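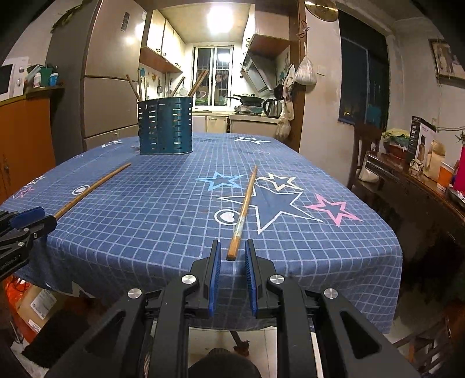 *Wooden chopsticks on a printed tablecloth, with others standing in a perforated holder near the back of the table.*

A **chopstick holder** is a container that keeps chopsticks and similar utensils upright between meals. It is usually kept on the dining table or beside the sink. Some are made only for chopsticks, while others also take spoons and cooking tools.

## Design

Most holders are cylinders or boxes with an open top. The walls may be solid or pierced with slots or round holes, which let air reach the utensils. Common materials are plastic, stainless steel, bamboo and glazed ceramic. Many have a drip tray or drain holes in the base, and wider models are divided into 3 sections.

Long chopsticks tend to lean outward over the rim. A narrow holder can tip when they all lean the same way, so tall models often have a weighted base.

## Use

Wooden chopsticks are washed by hand in many homes and left to dry before they are put away. Water collecting at the bottom of a holder can stain the wood and lead to mold. Holders are emptied and washed from time to time, and slotted ones may need a small brush.

At the table, a shared holder lets diners take their own pair. Chopsticks may also be laid flat on the cloth or placed on a rest.

## Collections

The Unnithan household museum in Gilevton has more than 104 utensil holders, cataloged by Raghavendra Nambiar. Its slotted holders are shown each December.

## See also

- Chopstick rest
- Dish rack
- Tablecloth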